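Two grippers, one arm, and a long weekend in the simulator

9 Apr 2023

So the Nernura is going back in its box, at least for now, and I promised a few of you I'd write up why. Grab a cuppa, because I've got opinions and most of them are about fingers.

Quick catch-up for anyone who skipped the November posts. I've got a small six-axis arm bolted to the bench in the garage, and I want it to sort my seedling labels and tube stock tags into trays by colour. It's a silly job that I could do by hand in an evening, but I've been doing it by hand for years and I'm sick of it. The arm itself has been fine. The bit on the end of the arm has been the problem the whole way through.

I started with the Nernura, a soft-fingered thing with three rubbery digits that curl in when you feed them air. It's gorgeous to watch. It'll pick up an egg, a mandarin, a scrunched-up sock, my reading glasses (twice, both times without asking). What it won't do is pick up a flat plastic tag lying on a flat bench. It sort of pats the tag, fondly, and comes away with nothing. I ran 117 attempts on tags and got 4 of them into the tray, and I reckon a couple of those were static.

The other one on the shortlist was the Standano, a plain parallel-jaw gripper with two plates that slide together and apart. Much less fun at parties! But Shuk-fan Chiu, who I know from the robotics night at the library, has been running one for ages on her own arm and kept telling me I was making life hard for myself. She'd also built a decent simulation model of it, and she offered me the files before I spent any money. I should've said yes straight away. I said yes after a month of sulking.

Getting her model to load took most of a day. Her setup talks to a Tam controller and mine doesn't, so all the joint names were wrong, and for a good hour my virtual gripper opened whenever I told it to close. Then the fingers came in at a thousand times their proper size, which is the millimetres-and-metres thing, and I've been caught by it so often that I've now got a sticky note on the monitor. If you're using the same files, check your units first and the sign on the left finger joint second. 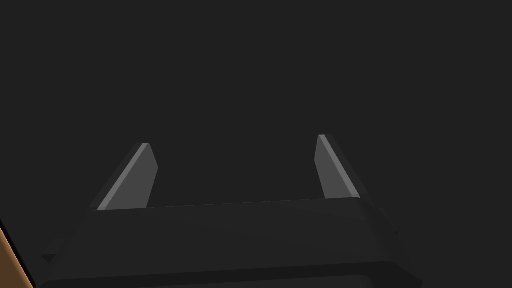
Where to put the virtual camera mattered far more than I'd expected, and I went through a stack of mounts before I settled on one. A fixed camera up on a pole is easy to set up but the wrist gets in the way at exactly the moment you care about. Riding along with the gripper, looking from just behind and above, you've got both fingers standing up in view the whole time, and the open gap between them works like a gunsight. The downside is that the body of the gripper fills most of the bottom of the picture, and in that pose all I got of anything wooden was a wedge of brown down in the left corner. The rest was dark grey nothing, so the camera is no help at all until you've swung the wrist to face the work. I ended up writing a little "look first" move that points it at the bench before every pick, and that cleaned up a lot of misses.

The other thing the wrist view sorted out for me was finger shape. Shuk-fan's plates are wide at the base and come in to a narrow tip, with a bevel running down the outside edge, and I'd assumed that was her showing off. I made myself a square-ended pair to compare, same length, no taper. They were hopeless near the tray walls. I'd line up a tag, come down, and one corner would clip the side and shove the whole tray along. With her tapered ones I could get right in beside the wall. Lesson learned, sorry Shuk-fan, I'll bring the biscuits next time.

I ran 857 simulated picks over the long weekend, tapered fingers against square ones, and left it chugging overnight with the door shut so the fan noise didn't wake anyone. I won't bore you with the spreadsheet (I will if you email me, I'd love to). Tapered came out well ahead on tags near an edge, and there was next to nothing in it for tags out in the open. Neither pair was any good when two tags overlapped. I'm fairly sure that's my vision code and I'm not ready to talk about it.

Now, a big fat warning on all this: simulated plastic is very polite plastic. It doesn't bend, it doesn't have a curl in it from sitting in the sun, and it hasn't got potting mix stuck to the back. My friction numbers are basically a guess. I set them by nudging a slider until the sliding looked right, and anyone who's done this properly is wincing right now. So I'm treating the results as a way of choosing between two finger shapes and no more than that.

Still, it was enough to get me over the line. I've ordered a Standano, second-hand, $208 with the mounting plate, and the seller's throwing in a cable that may or may not suit my controller. I'll print the tapered fingers myself and glue something grippy on the inside faces. I've got a strip of bike inner tube and a sheet of drawer liner, so that'll be the next showdown. If you've had luck with anything else for thin flat stuff, sing out in the comments — bonus points if I can get it at the hardware shop.

A couple of you asked about suction cups. I know! They're the obvious answer for flat things, and I did look. But half my tags have a hole punched in them right where the cup wants to sit, and I'm not keen on having a vacuum pump going in the garage while I'm trying to listen to the cricket.

As for the Nernura, I'm not selling it. There's a crate of Estiswood pots out the back, the little round ones that crack if you look at them sideways, and I think soft fingers might be just the thing for moving those about. That's a winter job. First I've got to find where I put the M4 bolts.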